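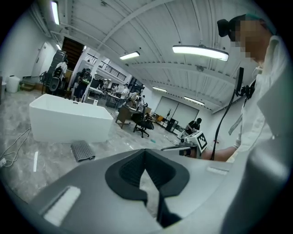 January, bathroom corner, after lunch

Picked up the tub chores again. Josée Thibodeau wants a straight answer from me by the end of the month on whether a machine could do a bathroom clean-up on its own yet, and my answer today is still "bits of it". Writing down which bits while I remember.

Bath mat first. The job is lift it off the floor, hang it over the side of the tub, put it back flat. By hand-held gripper I got 18 tries done before my wrist gave up, and 12 of those I'd call clean. The rest were all the same mistake - I came in too steep and the fingers skated over the mat and never got under the edge. Going in low from a corner is much better! Karine Petrenko says pinch through the holes, but I tried it and hated it (maybe she has more patience than me).

The policy we trained on last month's demos is way behind that. On the Nevunex arm it finds the mat fine, gets a corner up fine, and then has no idea what to do with a floppy thing hanging off one finger. It got the mat over the side twice all morning. Laying it back flat, zero. My nephew can do that one and he's 2.

Wiping the tub: better than I expected. Long flat sides are easy going. The inside corners are hopeless, it just rubs the same spot and leaves the soap where it was. Also the shiny finish seems to throw off the depth reading, so the sponge either hovers or shoves. Cuypers sent us a softer wrist to try and I haven't fitted it yet, my fault.

What I'd tell Josée if she asked right now: wiping a straight surface, yes, with somebody nearby. Picking up small stuff off the floor, mostly. Anything soft that has to end up flat, no.

To do
- fit the Cuypers wrist
- redo mat demos, corner approach only, slower on the lay-down
- get the cables off the floor before anybody drives a base through here
- ask Karine for the Gredex logs, I think the clock on mine drifted again
- sponge is falling apart, need new ones

Going back for another round of mat tries if my wrist lets me.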